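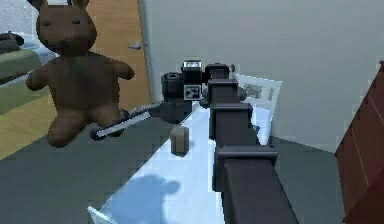 Why does a plush toy lose its shape after washing?
Most of the damage comes from the filling. Polyester fiber holds its loft through the crimp in each strand, and heat combined with tumbling relaxes that crimp and lets the strands mat into lumps.

The outer fabric is usually the stronger component. A knitted pile tolerates a good deal of flexing, and the seams fail before the cloth does, most often where a limb joins the torso. Chalerm Thaweesak, who runs the repair bench at Tekleab, sorts incoming toys by seam condition before he looks at the pile.

"If the neck seam is open, the filling has already moved," he says. "Washing it in that state makes the job twice as long."

Tekleab's procedure starts with a closed seam and a mesh bag. Water is held below 45 degrees Celsius, spin is set to the lowest speed, and the detergent is a liquid without softener. Softener coats the fibers, which then slide past one another and settle toward the feet. Drying is done in moving air on a rack, with the toy turned every 4 hours. A large torso can stay damp at the core for two days after the surface feels dry, and it is weighed against its dry weight before it leaves the rack.

Fillings differ. Illow, a siliconized hollow fiber, recovers well by hand but migrates easily through loose stitching. Nukden is a chopped foam sold mainly for floor cushions. It keeps its volume in the wash, holds far more water, and crumbles with age. Once it has started to shed dust it is removed and replaced.

Restuffing follows a fixed order: extremities first, then the head, then the torso. Fiber is teased apart by hand and packed in small amounts with a blunt rod. Ears are generally left unfilled or fitted with a thin layer of felt, as loose fiber gathers at the tips. The opening is closed with a ladder stitch at 10 stitches per inch in bonded thread.

Tekleab stopped taking foam-filled toys in November. Existing foam jobs are being finished in the order they arrived.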